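### 3.2 Why twill? Wear, fading and repair in everyday workwear

We came to this part of the study expecting plain weaves to dominate the repair diaries, and we were delighted to be wrong. Of the 1406 garment entries collected across Rosness, 974 concerned twill cloth of one kind or another: jackets, overalls, aprons, trousers, and a wonderful number of shirts handed down through two or more households. Twill is what people in Rosness wear to work, and it is what they bother to mend.

The structure of the cloth helps explain its popularity. In a twill, each weft yarn passes over and under the warp in steps, and the step moves sideways by one yarn with every row. The offset builds up into the diagonal line that most wearers can name on sight, even those who told us they "know nothing about fabric" (a claim that rarely survived the first five minutes of an interview!). Because the yarns cross less often than in plain weave, they can be packed closer together, and the cloth bends and folds with more ease than its weight would suggest. 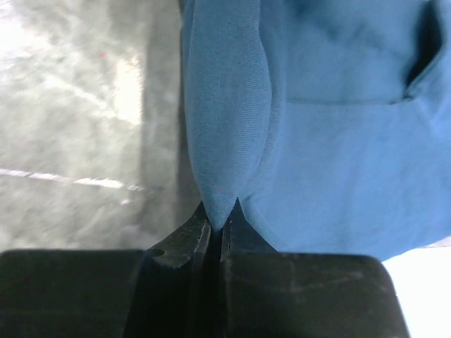

**Figure 4a.** Blue twill gathered to a point, with the cloth spreading above it. The diagonal line can be followed along the long fold at left.

Folding behavior matters a great deal to menders. Danuta Wróbel, who took part in all 10 of our sewing-table sessions, sorts her mending by how a cloth gathers in the hand before she looks at the damage at all. A stiff cloth gets a patch. A cloth that drapes gets a darn, worked along the diagonal where she can manage it. Karthikeyan Gowda, a tailor's cutter for most of his working life, described nearly the same test in his own interview, although the two had never met. We had not planned to ask about handling. After the second of these conversations we added it to the question sheet, and it became one of the richest parts of the whole record.

Color came up just as often. Blues were the favorite by a wide margin, and participants spoke about fading with real affection. Many of the dyes used on work clothing sit near the outside of the yarn, so rubbing takes the color from raised areas first. Knees, cuffs and pocket edges go pale while the inside of a seam stays deep. Several diarists used this on purpose, cutting patches from the inside of a hem when they wanted a darker piece and from the back of a leg when they wanted a lighter one. Wanda Kaczmarczyk keeps a tin of such offcuts sorted by shade, and let us photograph and measure every one of them.

Surface condition was harder to score. Lint, pilling and small pale marks are easy to confuse in a diary entry, and our first coding scheme lumped them together. Saadet Gezer and Weronika Borkowska recoded 435 entries by hand in September, separating loose matter lying on the cloth from changes in the yarn itself. The new categories are used in all the tables that follow.

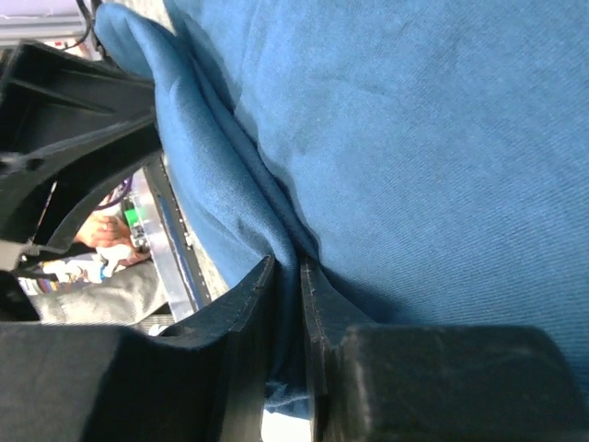
**Figure 4b.** Slightly faded blue twill with pale specks and lint on the surface. The shading is deeper in the crease beside the rolled fold.

With the revised coding, one pattern stood out at once. Diarists who noted lint or specks were no more likely to retire a garment than those who did not, while those who noted thinning at a fold very often were. Folds are where wearers look for trouble. We return to this in Section 4, where the diary entries are set beside the abrasion results for the Muvton and Caten sample cloths.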